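Pladutano talk, 8th September. Speaker notes, Nathalie's half

(Liette does intro and the planner slides. I pick up at slide 11. If she runs over, drop the bit on logging.)

SLIDE 11 - title only
Hello, who I am, one sentence. Don't do the company history, Liette has done it.
Say up front: talk is about the layer between camera and controller. Not the arm, not the grasp network. Dull layer. Most of our July went there.

SLIDE 12 - what the stack looked like in spring
Wrist camera in, segmentation, grasp candidates, pick one, hand to planner, planner hands trajectory to controller. Straight line, left to right.
Point at the gap after "hand to planner". Nothing comes back. Once the arm is moving it's driving on a mask from before it moved.
Fine for boxes. Boxes stay put.
Soft stuff doesn't. You nudge one layer, three others shift, the mask is now a picture of somewhere else.

SLIDE 13 - Jianguo's plot
Credit Jianguo Duan, his idea to plot mask age against slip. Read the axes out loud, people at the back can't see them.
Let them look. Count to 4 in head.
Older mask, more slips. Not a clean line, say so before someone asks. Scatter on the right is bad and we think part of that is the motion blur, not the age.

SLIDE 14 - first fix, didn't work
Re-run segmentation every frame. Obvious thing. Did it.
Masks flickered. Controller chased every flicker, gripper shook, Francine switched it off after 11 trials and I would have too.
Lesson for the software people: fresh but noisy was worse for us than old but steady. Might not hold for you, depends on your gains.
(Someone will ask about filtering. Yes. Next slide.)

SLIDE 15 - the tracker
Keep the first mask as a prior. Each new frame only allowed to move the boundary a little. Big jump = hold the old one and raise a flag.
Flag goes to planner. Planner can slow, stop or ask for a new candidate. Three branches, behaviour tree is on the slide, don't read it out.
Chrysoula wrote the hold logic. She's in the room, wave at her.
Config is one file, all thresholds in one place. Before this we had them in 4 places. Nods from anyone who has maintained anything.

SLIDE 16 - the close-up problem
Now the hard bit, slow down here.
Everything above assumes the camera can see the target. Last part of the approach it can't, not properly. Finger gets in the way of its own camera. Put the wrist view up and leave it up.
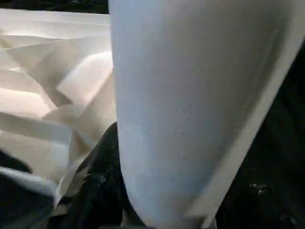 Slide 16: wrist camera view. White finger, crumpled white material to the left, black underneath.

Talk over it:
- finger is white, material is white. Colour is no help along that left edge. You can find it by eye becuase the edge is smooth and the folds aren't. So that's the cue we give the software.
- finger pose is known from the joints. So render the finger, subtract it, never ask the segmenter about those pixels at all. Cheap. Should have been there from day one.
- right hand side, very dark. Little white specks down there. An early build gave specks like that their own masks. Minimum area threshold now, in the config.
- shadows between folds. Every crease looks like an object boundary if you only have one frame. Tracker prior helps most here.
Don't oversell. Creases still catch it out.

SLIDE 17 - test set
2,000 wrist frames, labelled by hand, Francine Bouchard and me. Split by session, not by frame, otherwise neighbours leak across and your score is nonsense. Say this twice.
69 of them we couldn't agree on. Kept those seperate, not in the score. Happy to show them at the break.

SLIDE 18 - logging (skip if late)
Every hold gets written out with frame, mask, joint state, and which threshold tripped. Replay tool steps through them offline, no arm needed. Found more bugs with this than with anything else this year.

SLIDE 19 - still open
Finger model drifts if the calibration is off, and then we subtract the wrong pixels. No automatic check yet.
Black on black: no good answer. Extra light tried, glare got worse.
Depth at very short range, Jianguo is looking at it.

Questions. Repeat each one for the recording. If it's about grasp planning pass to Liette. Clicker back to the desk by the door.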